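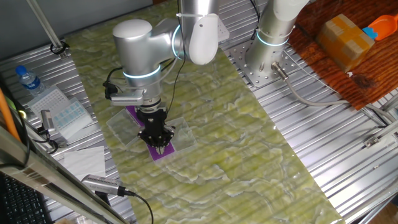
Arm one over the purple piece, with the clear sheet under it.

Filed under: Lab Automation / Kit Reviews / Checklists

July 18, 2023

So I finally got to run my own inspection list on the Flinier two-arm bench kit, and I have comments! Lots of them. Brultholm sells it in two versions, $1,029 for the bare frame bundle and $1,399 with the mat, plates and cable set (arms are leased separately, so read the quote twice). I looked at the bigger bundle. My marks are OK, FIX or ASK.

1. Mounting plates seated, bolts snug. OK
I went around every bolt by hand and then again with the wrench. No wiggle anywhere, and I leaned on it pretty hard.

2. Status rings lit on both arms. OK
Cyan all the way, and I love how easy they are to spot from across the room.

3. Stop button reachable from the operator's chair. FIX
I could get to it, but only by stretching past the keyboard. Move it to the front rail before anybody runs a program.
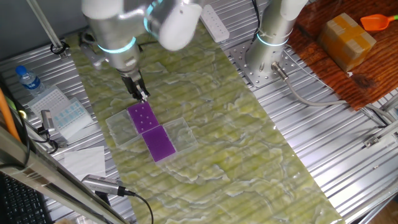 4. Speed limit set for shared work. OK
The Sunis software opens in slow mode and asks for a PIN before it lets you go faster. Good! I tried three wrong PINs and it locked me out for nine minutes, which felt long, but fine.

5. Racks and lids placed inside the marked reach. ASK
The manual gives a reach of 461 mm and the setup card gives no number at all. I'd like one printed on the card.

6. Power strip away from liquids. FIX
Keep drinks and open bottles off the bench, please. I'd also raise the strip off the slats, and the kit really ought to come with a bracket for that.
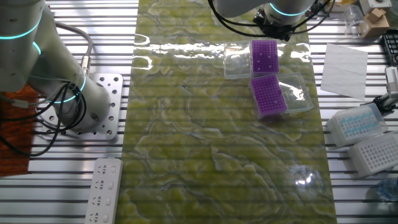 7. Cables tied and clear of the joints. FIX
This is my biggest gripe with the whole bundle. You get a bag of little clips and they pop right off the extrusion when you tug on them. I swapped in Barbu hook-and-loop ties (cheap, ugly, wonderful) and they held through a full afternoon.

8. Gripper screws checked for torque. OK
Do this one with the power off and the key out, every single time.

9. Mat flat and secured at the corners. FIX
The marble print is gorgeous and I'd happily have it as a countertop, but it's a slick, bendy thing and it wants to curl. Tape it down or clamp it, then run your hand along both long edges before you start.

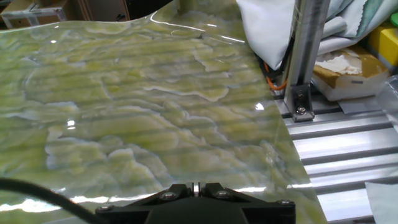 Donnie Crichton wrote back that double-sided tape left gunk in the slats on his bench, and that he'd go with low clamps at the ends and recheck them every October along with the bolts. Fair enough, I've changed item 9 on my printed copy to say clamps first.

10. Spare fuses in the box. ASK
Mine had none. The packing slip says two. I've emailed Brultholm and will update this line when they answer.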